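Garment folding cell: what to do when the gripper reports a hold and there is nothing in it

Part of the Brulleddale bench notes. Last revised in May.

Read this before you touch the gripper settings. Most people who come to this page have already raised the closing force, because the forum post everyone finds first tells them to. It made our fault worse and hid it for a fortnight.

The fault

We run two arms over a white table, folding T-shirts. The Nusesero controller closes a gripper, decides whether it has cloth, and either carries on or tries again. Over 602 logged picks it was plainly wrong on 30 of them. Each time it reported "held", lifted, swung across and went through the motions of a fold with no shirt in the fingers. The other arm, trusting the signal, pulled against nothing and dragged its own corner across the table.

The vendor's manual calls this a "rare transient condition". I would not call 30 in 602 rare, and I don't know what is transient about a fault that comes back every afternoon.

Before you start

You need the controller log, a plain dark T-shirt, a printed T-shirt and access to the wrist camera view. Set both arms to slow mode. Keep your hands out from between them even then. A false "held" means the arm may set off when you expect it to stop and retry, and slow mode does not make it any less wrong about what it is doing. If you have to move cloth by hand, press the stop first. Pausing the program is not the same thing, whatever the button looks like.

Step 1. Check what the wrist camera has to work with

Bring the arm down to its normal pick height over the dark shirt and look at the raw view, before any of the coloured overlays go on. Leave exposure on automatic for now.

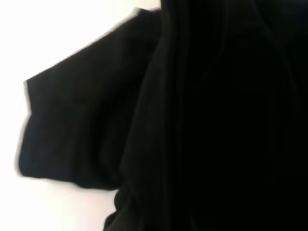

The default exposure is set from the whole view, and a white table wins that argument easily. Ask yourself whether you could pick out a single layer of cloth from the raw view alone. If you couldn't, treat any confidence score the software prints beside it with suspicion. Ours was printing high scores all through the fault.

Lock the exposure by hand and bring it up until folds in the dark cloth are separate from one another. The table will be blown out to white. Let it. You are not picking up the table.

Step 2. Test the hold signal with no cloth

Take the shirt away. Raise the arm, open the gripper and read the hold signal. It should say "empty". Close it fully and read it again. It should still say "empty".

Ours said "held" on the closed test 4 times in 20. That finished off the theory, popular at Rotley, that the shirts were slippery. No shirt was involved.
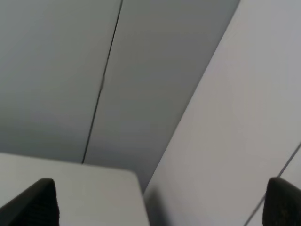

Wrist view with the gripper open and nothing between the fingers.

The controller works out the hold from finger travel. If the fingers stop short of fully closed, it assumes that something is in the way. Anything that stops them short will therefore pass as a shirt: lint on the pads, a pad that has crept forward on its mount, or a zero position taken when the gripper was not quite shut. Raising the force squashes the pads a bit further, and the reading looks better for a few days. Then it drifts back.

Step 3. Clean and re-zero

Stop the cell and isolate it. Wipe both pads with a lint-free cloth and check that each one sits square. Bring the power back, close the gripper at normal force and run the zero routine from the maintenance menu. The one on the start page only resets the display.

Repeat the closed test 20 times. One false "held" is a fail. Don't average it away.

Step 4. Pull test, one arm at a time

Now put cloth back, using the printed shirt. Leave it bunched, as it would come to the cell. A neatly flattened shirt makes every gripper look clever.

Grip one end and lift slowly while the other arm stays clear.
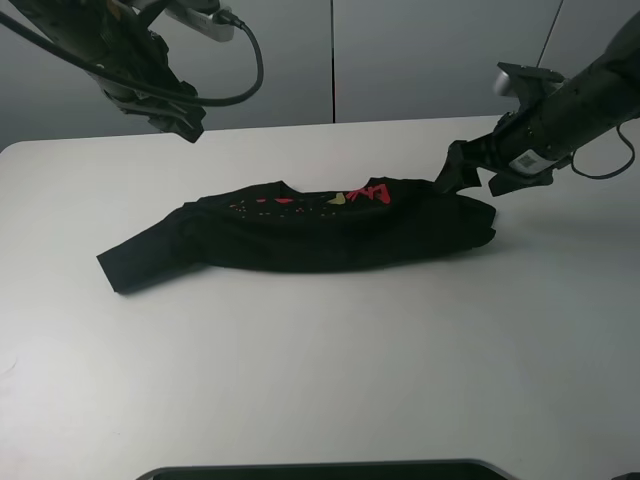 A pull test only tells you something if the cloth has a chance to resist. Lifting a corner a little way proves the fingers have hold of the top layer and not much else. You want a small raised peak at the fingers, like the one at the right-hand end of the black shirt, with the left gripper well above the table and not touching. Hold there and read the signal. Then carry on lifting until the cloth below starts to follow, and read it again. If "held" stays on after the cloth has dropped out, go back to step 3.

Do the same with the other arm. Write the two sets of results down separately. We lumped them together at first and lost a week to it.

Step 5. Stop trusting one signal

Khokhar sells an add-on that claims to fix all this with a second camera. We tried the demo and could not tell it from locking the exposure, which costs nothing. What did help was a dull rule in the program: no swing unless finger travel and the wrist view both say there is cloth, and a full stop if they disagree. It makes the cell slower. It also stops it more often than the people upstairs would like.

Is it fixed?

I'm not prepared to say so. The closed test has passed each time since the re-zero, but it also passed for a few days after we raised the force. Run step 2 at the start of each shift and again at 3 pm, when our trouble used to begin. If you only ever test a gripper first thing in the morning, you will learn how it behaves first thing in the morning.

Logs from before the re-zero are kept in the old folder. Please don't merge them with the new ones.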